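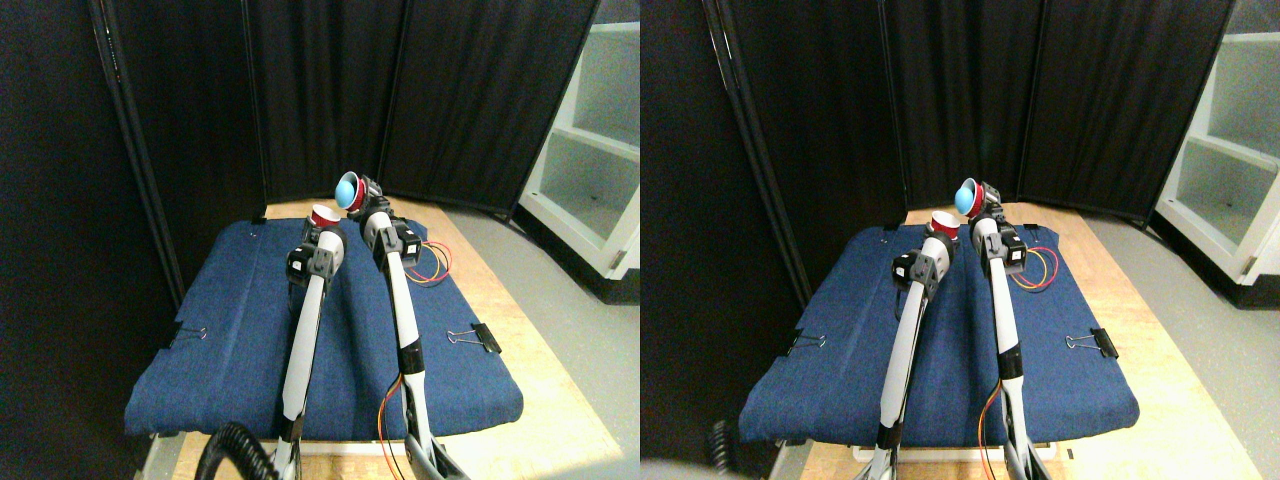

Cup and ball task, both arms up over the mat.

28 June 2026. Bench notes, two-arm station. Equipment plan for next budget round.

Fouzia wants the list by the end of the month so she can put it in with the Utarbridge request. I spent the afternoon at the bench running the cup task and writing down what gets in the way. Prices are from the quotes we have in the shared folder unless I say so.

What we have now: two arms, both working, table, mat, curtains, a two-view camera feed. Nothing here needs to be replaced before fall. The question is what we buy so that a second station can run next to this one without robbing parts from it.

Arms. Drerkstead quoted us for a second pair and the quote is good until the end of the quarter. I would not buy the pair yet. Maham's view is that we should order one spare wrist and one spare gripper first, and I agree. If a wrist motor goes on this station today, we stop. Lead time on the wrist was the thing they would not commit to on the phone. I asked for it in writing.

Spare wrist and gripper together: $1448, shipping included. That is the largest single line in this request and the one I would fight for.

Wiring. The red and yellow wires beside the right arm still make a loop on the mat. It has not caught on anything today, but when we plan the second station I want proper cable guides on the arms from the start. Justel sells clip-on guides in packs of 20. One pack should do both stations. Need to check that the clips fit the forearm before ordering; Maham has the calipers.
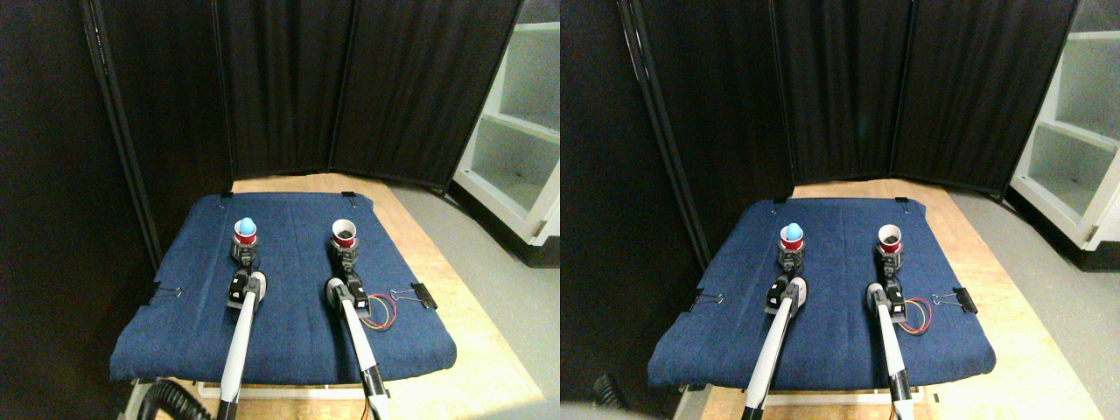
Ball in the left cup, right cup empty. Binder clips still holding the mat.

Mat. The denim cover over padding is fine. The surface gives a little under a cup and I like that. The clips do the job at the sides and the back, but the cloth wrinkles and I end up smoothing it by hand between runs. Two options:

Sew a fitted cover with elastic, like a bedsheet. Cheap, could be done in a day, and we could make two from the same cloth so the stations match.

Buy a bench pad cut to size from Zaidi. They have a minimum order of $400, which makes no sense for two tables unless the other lab goes in with us. Fouzia is going to ask them. If they say no, we sew.

I want the two stations to have the same color mat. We had enough trouble in the spring with runs that did not compare because the tables looked different.

Cups and balls. Need more of both. Plain red plastic cups with a white rim, light blue balls. Order 20 cups, all from one lot. The last time we bought a few at a time the second batch was a slightly different height and the taught positions were off. This is small money and can go on the card, no need to hold it for the request.

Finger pads. The white curved pads fit the cups well. We print them here, so the only cost is filament and time. I am putting one roll on the list. Question for Maham: do we print the spare set in the same shape, or wait for the deeper version she has been drawing? My preference is to print the same shape now and treat the new one as a separate job.

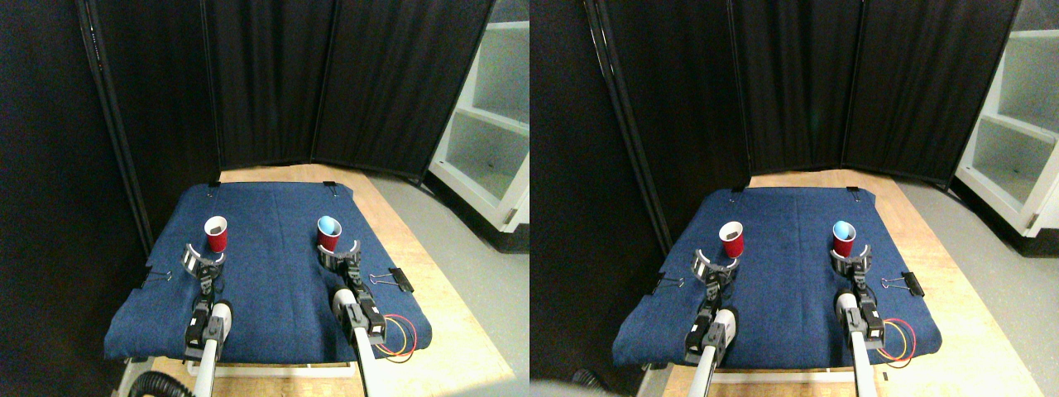

Curtains and light. The black panels stay. For the second station we need another set, and the floor space is the real limit there. I measured between the white shelves and the door and it will fit only if the shelving moves. Moving it costs nothing but has to be arranged with the building, and they want two weeks of notice. Fouzia, can you send that request even before the money is settled?

Lights: not asking for anything this round. The right edge of the table is bright compared with the mat, and I would like a diffuser at some point, but I can borrow one and try it before we spend.

Order of priority, if they cut us down:

1. Spare wrist and gripper
2. Cable guides
3. Cups, balls, filament
4. Second mat, sewn
5. Second curtain set
6. Second pair of arms (next round)

Items 1 to 3 keep this station running. Items 4 and 5 only matter if the second station goes ahead, so there is no point in buying them early and storing them – we have no shelf space as it is.

Open items:

Drerkstead to confirm wrist lead time in writing.
Maham to measure forearm for the Justel clips.
Fouzia to ask the other lab about sharing the Zaidi order.
Me: find the old invoice for the curtain panels. I think it was filed under furniture. Need the model number so the new ones match in height.

Also check whether the spare wrist ships with its cable. The quote says "assembly" and does not list it. If the cable is extra, the figure above is wrong and I will need to redo the total before it goes to Utarbridge.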